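Sorting Soft Toys Before the Winter: Notes from a Small Flat

It has been the practice in this household for several years to review the soft toys each December, before the shelves receive anything further.

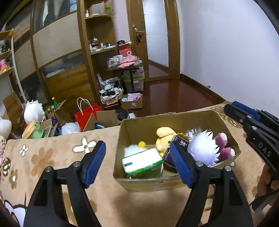

The review is carried out in the bedroom, on top of a blanket, and it begins with one cardboard box. A single box is used at a time. When two or three were opened together, as was done in our first year at Grumbridge, the contents were mixed within minutes and the work had to be started again after supper.

Readers who have followed this blog since the move will recall that the flat offers very little storage. The wardrobe is shared and the cupboard in the hall is given over to coats and the ironing board. Plush toys are light, but they take up a great deal of room, and they do not stack. A box with a wide opening suits them better than a deep drawer, as the toys can be lifted out without disturbing those beneath. The shelf on which ours is kept is 46 cm deep, and any replacement box must be measured against it.

I am sometimes asked why packets of tissues are kept in the same box as the toys. The arrangement was suggested by my aunt, Carmela Parisi, who raised four children in a house with steep stairs and disliked walking down them for a handkerchief. It was adopted here during a long winter of colds and has not been withdrawn. Green and white packets and black ones are both in use at present. I hold no strong view on which is better, although the black ones are easier to find in a handbag.

The order of work is as follows. Toys with pale fur are examined first, as they show marks most readily. Anything white is brushed with a dry, soft brush and, where the label permits, washed at a low temperature inside a pillowcase. Yellow and pink toys are looked over next, with attention to the seams under the arms. Toys with spikes, horns or other small raised parts are left until last – they require patience, and dust settles at the base of each point.

Clear plastic wrapping is a matter on which the household is divided. My own preference is to remove it and put it out with the rubbish. The opposing view is that a wrapped toy stays clean and may yet be given as a present. A compromise was reached last year, under which wrapping may remain until the end of January.

One toy has been exempt from every review. Cocco came from a market stall in Cluvanora and has lost most of his stuffing on one side. He was repaired with thread of the wrong colour during a train journey to Voltthorpe, and the repair has held for 13 years. He lives on the windowsill and is not placed in any box.

The blanket is shaken out of the window once the work is finished, and then washed separately from the toys. Its flowered pattern hides fluff very well, so it should be checked by hand before it goes into the machine. Ours takes a full day to dry on the rack in the hall, and in damp weather I allow it a second night.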